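# Writing down pass/fail rules for simulated pick-up trials

Posted in: Robots and automation > Rules and good practice

**Ginette Aubert**

I have been asked to write the house rules for our simulated arm trials at Filtholm and I'd like some opinions before they go out. We have had written rules for the real cells for years (guarding, speed, who may reset what) and none for the simulated ones. The feeling was that nothing can get hurt in a simulator, so nothing needed writing down. Then two of us ran the same policy in February and came back with pass rates that didn't agree.

The task is simple. A Franka arm on a fixed stand picks up a small stick-shaped part from a tabletop and holds it clear. The room has ordinary clutter in it and the clutter changes from scene to scene. We run 800 episodes per policy through Kerneo, which is our own wrapper, and each episode stops at 300 steps.

My colleague was passing an episode as soon as both fingers touched the part and it left the table. I was only passing it if the part was still held at the last step.

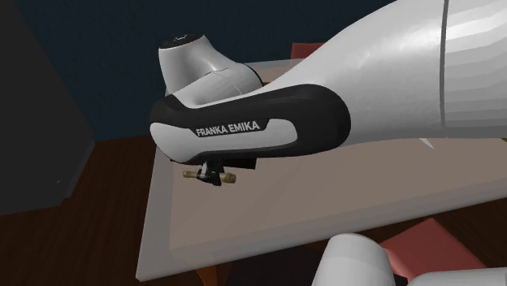 Neither of us was wrong by what was written, as there was nothing written. My draft now says the part must be clear of the table and in the grip for the last stretch of the episode, and that the person running the trial can't change the length of that stretch afterwards.

What I can't settle:

- Do knocked objects count against the arm? The real cell procedure says any contact with something other than the part is a stop. In the simulator we have been ignoring it.
- Should the seed be fixed for everyone? We have been using 456 for no better reason than that it was in the first script.
- How many people should check the video? I have put 3, but it takes up most of an afternoon.
- Does the wrist view have to be kept, or is the room view enough?

I'm not after a legal answer. We will go through the proper standards with the safety people when a policy moves to the real arm. I only want something two people can follow and get the same number from.

**oldbenchhand**

Use the same rules as the real cell. Any contact is a fail. If you let it bump things in the simulator it will bump things on the floor.

Keep all the videos, discs are cheap.

**Perrin_W**

I looked after a document like this for the Prikoritz trials, so I'll go through your points. Some of what I'd change isn't on your list.

The answer above is too blunt for me on contact. A contact stop on a real cell protects people and equipment, and the simulated trial is measuring something else. If you fail every touch you lose the difference between an arm that brushed a box and an arm that never found the part, and the people training the policy need that difference. Record the two separately and report both. Our wording came out like this, and you're welcome to it:

1. **State the pass condition before the run.** One sentence, in the run sheet, with the numbers in it. It should be possible for the program to work it out without anybody looking at a picture.
2. **Check the condition at the end of the episode.** A part that was lifted and then dropped is a drop. It gets its own column.
3. **Log contacts with anything that isn't the part.** Give the object's name from the scene file, the step and the force. Touching the table while closing on a part that lies flat is allowed, up to a limit you set beforehand. Fingers coming down on the tabletop hard enough to push through it is a fault, even if the part comes up afterwards.
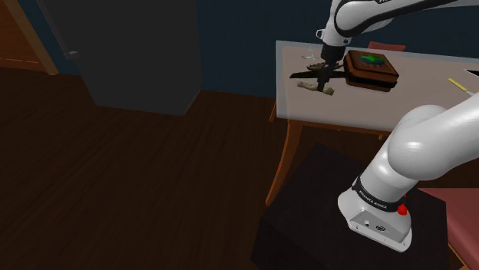 4. **Freeze the scene list.** Objects, start positions, lighting and camera positions all go in one file with a version number. Changing any of them makes a new version, and results from two versions don't go in the same table.
5. **Keep failed episodes.** All of them, including the ones where the simulator itself misbehaved. Mark those as void with a reason. Don't delete them and top up the count.
6. **Say it is simulated.** On the first page, on each chart, and in the name of the results folder. We had a chart copied into a slide for Tóth without its caption and spent a long time putting that right.

On the seed, a single fixed one is good for finding out whether two people's set-ups agree. It is poor for deciding how good a policy is, as people tune to it without meaning to. I'd keep 456 as the check seed. Run it first, compare with the reference result, and if it doesn't match, stop and find out why. Then do the scored run from a list of seeds that the person training the policy hasn't used.

On reviewers, you don't need several people watching every episode if point 1 is done properly. Let the program score all 800. Have one person watch the void ones and a sample of passes and fails picked by the program. The reviewer shouldn't be the person who trained the policy. If the reviewer disagrees with the program, fix the pass condition and score the whole run again. Don't correct single episodes by hand.

Keep the wrist view. From the room camera the arm's own forearm can hide what matters, and the stick is small compared with everything else.
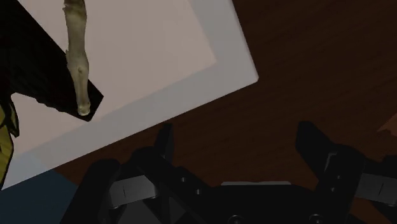 Save it at the same rate as the room view and with the same step counter, or you will waste hours lining the two up. It is worth writing down how the wrist camera is mounted as well. If the simulated one sits differently from the one on your real arm, say so in the limits section. We left that out and were asked about it at every meeting.

One more thing about the objects. Set friction and mass in the scene file and print them in the report. A stick that grips like rubber will give you a lovely pass rate. Somebody should weigh the real part and put the number in.

**Ginette Aubert**

Thank you, that's very useful. I have taken points 1 to 6 nearly as they stand. I changed "force" in point 3 to "peak force", since Kerneo only gives us the peak without extra work.

@oldbenchhand — I see the reasoning, and the contact column will be looked at before anything goes near the real arm. It just won't decide the pass on its own.

I ran the check seed on both machines this morning. They differ, and the friction values are different in the two scene files, so that is the first thing to sort out. I haven't decided on the limit for touching the table. If anyone has a figure they've used with a light part on a hard top, please post it with how you measured it.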